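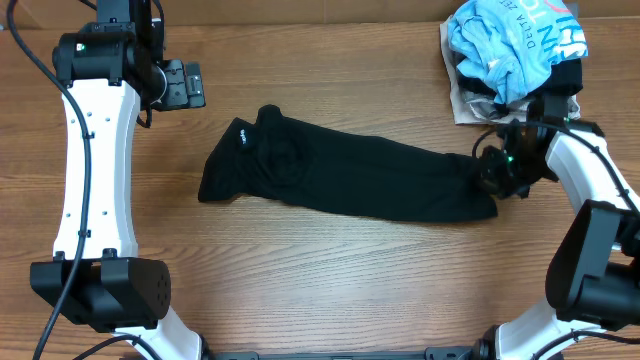
Clothes-sorting robot paused at Flurnwood after arm kept moving during stop

A two-armed robot that was meant to take over part of the clothes sorting at Vītola's depot in Flurnwood has been switched off after one of its arms carried on moving when a worker pressed the stop button.

No one was hurt. The machine, called Arkis and built by Zomlow, had been on trial at the depot since February. Vītola, which buys in second-hand clothing and grades it for resale, says the trial is "paused". Zomlow prefers "in a planned review period", though the review does not appear in the trial timetable both firms gave out at the start.

According to a fault note passed to staff and seen by this site, the right arm had hold of a garment that had snagged. The worker at the bench pressed stop and the left arm halted. The right arm finished its pull, let go and moved back to its resting place before it cut out. The note puts this down to "a delayed state change on one side". It does not say how long the delay was, which is the first thing most people would want to know.

The snag itself will surprise few who have stood next to the bench. Arkis is supposed to lift one item at a time from a pile at the corner of a table, spread it out between its two grippers and lay it down for grading. Staff say it does well enough with a stiff shirt on its own. Give it a soft heap and it has trouble telling where one thing ends and the next begins, and dark clothes are said to be the worst.
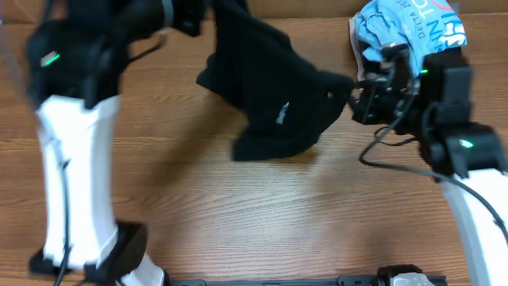 Zomlow's own term for this is a double pick, where one gripper closes on two garments together. The other arm then pulls at one of them as if it were free. If the cloth is loose, both come away and land on the table in a tangle, and a person has to sort it out. If it isn't, the arms pull harder. There is a limit on how hard, and Zomlow says it was never passed. We asked what the limit was and were told the figure was "commercially sensitive".

The trial log gives some idea of how often things went astray. Of 621 garments put in front of the robot, 335 were picked, spread and laid down without anyone stepping in. Zomlow's launch material had talked of the machine handling 300 items in a single shift "with minimal supervision". Vītola would not say how many shifts the 621 were spread over, but the trial ran for weeks, so readers can draw their own conclusions about the pace.

The log also lists seven unplanned stops that needed an engineer. Six are marked as cable or gripper faults. The seventh is the one with the stop button, and it has been entered under "other".

That label has not gone down well. A robot that drops a T-shirt is a nuisance. One that goes on moving after it has been told to stop is another matter, however short the delay and however light the arm, and it is hard to see why the two should share a spreadsheet with nothing to tell them apart. Workers at the depot were told in their training that pressing stop would freeze both arms "at once". Several had got used to reaching across the table to free a trapped sleeve as soon as they had pressed it.
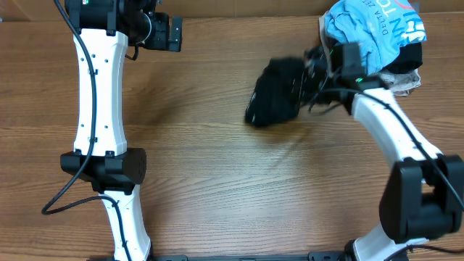

Zomlow says reaching in was never part of the approved way of working and that the training sheet told people to wait for the lights on the arms to change. We have seen the sheet. It does mention the lights, in a paragraph on the second page about starting up in the morning. The section on stopping makes no mention of them.

The firm has offered a software update and says it fixes the fault "at source". It has not explained why a stop button on a machine of this sort should depend on software in the first place, and its written answer to that question was a link to its brochure. A hard-wired cut-off, which removes power from the arms whatever the program is doing, is hardly a new idea. Zomlow says one is fitted to the version it is now selling and was "not within scope" for the trial units.

Vītola, for its part, seems keen to carry on. In a statement it said it had "learned a great deal" and that Arkis remained part of its plans for the Flurnwood site. It would not say whether the bench will have a guard or a screen round it when the machine comes back, or whether staff will be asked to work within reach of it as before. Nor would it say what it is paying.

The same statement says the robot has been "training on real-world garments", and the firms have shared pictures from the machine's cameras to back this up.
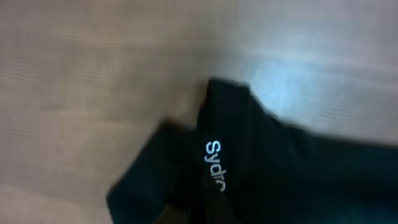 A black garment on the worktop, with part of its white lettering showing, seen from a camera on one of the robot's arms.

Pictures like these are used by Zomlow to teach the system where to grip. The company says more of them will bring the number of double picks down, and it may be right. They will have no bearing on the stop button.

For the moment the clothes are being sorted by hand, as they were last year. Staff have been told the robot will be back on the bench once the update has been tested, and that the test will be done by Zomlow. Asked whether anyone from outside the two firms would be looking at the results, Vītola said it had "full confidence in its supplier". Zomlow said it would share a summary with customers. It gave no date.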